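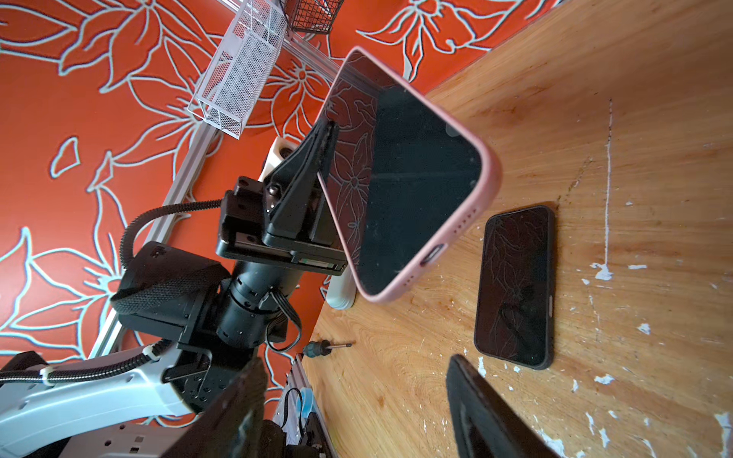 Clincombe Repair List Digest, Vol 17, Issue 2

From: Maribel Nina
Date: 2023-03-30
Subject: Re: [clincombe-repair] Old phones, screens and that port cleaner

Abelardo, thanks for writing it all up, but I have doubts about most of it and I'd sooner put them to the list before anyone spends money. I've answered the bits I disagree with and trimmed the rest.

Abelardo Paucar wrote:

> The black-cased phone is the obvious one to start with. The screen is
> cracked all over, so we order a panel, fit it and we have a second
> working phone to lend out. Mosquera quoted $245 for the part with a
> Gomudix adhesive kit thrown in.

Is it cracked all over? I've looked at the picture of it lying on the table a good many times now and I can't tell whether those fine lines are in the glass or reflected on it. The screen is dark and shiny and there's a white pattern showing in the pink phone's screen too, and that one's the wall. I wouldn't order so much as a screw on that evidence. Somebody needs to pick it up, tilt it under the lamp and run a fingernail over it. If the nail catches, fine, it's glass. If it doesn't, we've saved $245 and can stop talking about panels.

Even if it is cracked, I'd want to know whether the display works underneath before we buy anything. A broken outer glass and a dead panel are very different jobs. We also don't know what state the battery is in. The last one we opened had a lovely screen and a battery like a small pillow, and the shop wouldn't take the new part back once the film was off.

As for the free adhesive, I've used Gomudix twice. The first time it held. The second time the top corner lifted inside a fortnight, and I'd cleaned that frame properly, whatever was said at the time. I don't call that a bonus, I'd pay a few dollars not to have it.

> The pink one just has a dirty charging port. I read that Stunport
> spray clears them in seconds with no tools. I think we should get a
> carton, it works out much cheaper per can.

Cheaper per can for a can we may not want. Where did you read it? If it was on the seller's own page then I'm not persuaded, and I went looking and that's the only place I could find it too. You can see the port and the row of little speaker holes on either side of it, but there's no way to see from there whether there's lint packed in the bottom. And spraying anything at a port with speaker holes right next door strikes me as a good way of turning one complaint into two.

What I'd do first:

Try a second cable and a second charger. You'd be amazed how many dirty ports are a tired cable.

Turn the phone off, shine a torch straight into the port and look.

If there's fluff, a wooden toothpick shaved thin, worked gently along the side walls. No metal. Please, no sewing needles, I know who you are.

Take the case off and try again. Plenty of cases are a hair too thick around the opening and the plug never seats. I'd check that on the pink one before anything else, it costs nothing and takes as long as peeling off a case takes.

If none of that helps then I'll listen to an argument for one can. One.

> For the bench, I don't see a problem with the wooden table. It has
> character and people are comfortable working at it.

I like the table as well, the colour's lovely, but it's scratched from one side to the other and there's white paint up and down it. Those flecks toward the edge are what bothers me. A phone screw is about the size of one of them, and half of the ones I've dropped were silver. I've no objection to working at the table. I do object to putting an open phone straight down on it. A plain dark mat with a lip would do, or an old baking tray with a tea towel in it, which is what I use at home and which nobody's tried to sell me at a markup.

And can we agree that screwdrivers go back in the roll when you're not turning something with them? That little dark-handled one was out on its own near the edge of the table again. It's a decent driver. If it rolls off and lands on its tip it won't be.

> Altogether it comes to $371 for the panel, the carton and a magnetic
> mat. I'd like to get the order in this week so it's here before the
> May session. Any objections?

Yes, mine. As far as I can see, $371 buys one part we haven't shown we need, a carton of spray for a port we haven't looked into, and a mat. I'd vote for the mat. I'm not sure about magnetic, mind you. It's handy for holding screws, but I don't love magnets sitting under a phone's compass or camera bits for a whole afternoon, and I've heard confident people say opposite things on this. If anyone on the list has proper knowledge and not just an opinion, I'd be glad to hear it. A non-magnetic one with numbered squares would suit me.

One thing we do agree on, lower down in your message, is keeping cases with their phones. I'd go further and put a strip of masking tape on the back of each phone under the case, with the fault written on it in the owner's own words. "Won't charge" and "charges if I hold the cord sideways" get filed as the same thing and they aren't. If I'd had that on the last three I looked at, I'd have been home for tea.

Also, before either of these goes near a heat mat or a pick, has anybody backed them up? I asked on the list a while back and got one reply, and it was about parking.

So could whoever has the two phones do the fingernail test on the black one and the cable test on the pink one, and post what they find? Plain words will do, and say which cable you used. If the glass really is gone and the display under it lights up, I'll happily ring Mosquera myself and ask what they charge for the panel without the glue. I suspect it's less than we've been told.

Maribel

P.S. The side button on the black phone - does it click with the case on? Some of those cases go stiff over the button and people decide the phone is dead.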